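3.2 Line Endings and the Position of the Speaker

The second half of Kemari differs from the first in how it ends its lines. In the opening sequence most lines close on a noun and a full stop, and the speaker is placed at the end of the sentence, after the weather and the street have been given. From "Astby, Low Water" onward the order is reversed. The pronoun comes first and the line breaks before the verb, so that the reader holds the speaker for a moment without an action attached.

Forsyth's earlier reading treats this as a change of mood. We take it to be a change of syntax with consequences for mood. Of the 255 line endings in the second half, 47 fall between subject and verb. The first half has six, and two of those occur in the same poem, "Macedo." The count excludes titles and the prose passage that separates the halves.

"Macedo" is therefore a useful case. It sits early in the book but behaves like a late poem. Its speaker waits for a ferry, names the goods on the quay, and stops naming them when the boat arrives. The break after "I" in the final stanza leaves the arrival unreported - the stanza ends before anyone boards. The same device appears in "Prevov in July," where the withheld verb is supplied only in the next poem.

Sheena Forsyth has objected that a count of this kind gives equal weight to weak and strong breaks. The objection is fair for the longer poems, where some breaks seem to follow from the width of the column. It has less force in the short lyrics, which use a narrow measure throughout and could have been broken elsewhere at no cost to the page. We return to the prose passage, and to its lack of a first-person pronoun, in Section 4.
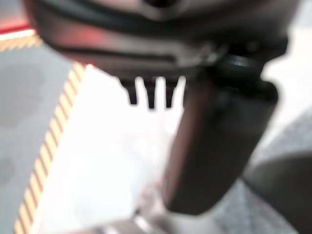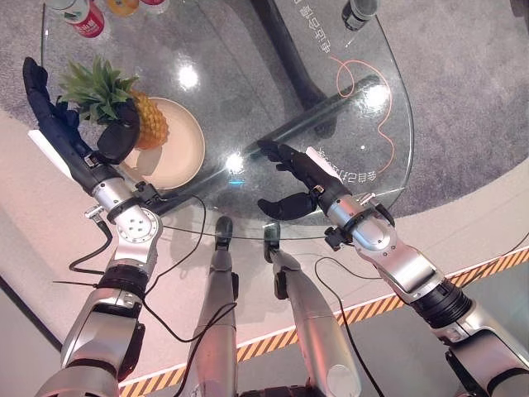
Figure 2. First image: underside of a dark gripper housing, out of focus. Second image: two robot arms and a round glass tabletop, seen from above.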